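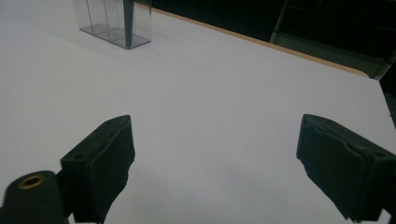 Desk organizer

A desk organizer is a container or a group of containers used to keep small office things in separate places. It is usually put on top of a desk or a table, but some types are made to stand inside a drawer. Common contents are pens, scissors, paper clips, erasers and notes.

History

Before the fountain pen became common, people who wrote a lot used a desk stand, which held the ink, the pens and a small box of fine sand for drying the ink. Such stands were made of wood, brass, glass or ceramic. When the ink was moved inside the pen, the stand lost its main purpose, and simple cups and trays came in its place. Molded plastic made these objects cheap in the second half of the twentieth century.

Materials

Wood and metal are the older materials. Metal mesh is light and does not hold dust so much. Clear plastic, mostly acrylic or polystyrene, lets the user see the contents from the side. Acrylic is harder to break than polystyrene but gets scratches easily, and it should not be cleaned with alcohol, which can cause small cracks.

Types

Upright boxes with dividers are used for pens and rulers. Flat trays are used for clips and pins. Letter trays are often sold in sets of 2 or 4 and can be put one on another. Rotating models have a round base and are popular in schools, where several children share the same pencils.

Use in offices

The writer Alina Pană compared the desks of 162 clerks in her book The Ordered Table. She noted that the clerks with the largest organizers also kept the largest number of pens that did not write anymore. Kekeli Opoku, in a review of the book, objected that she had visited the offices only in December, when many people delay their cleaning until the new year.

See also

Inkstand
Letter tray
Pencil case
Stationery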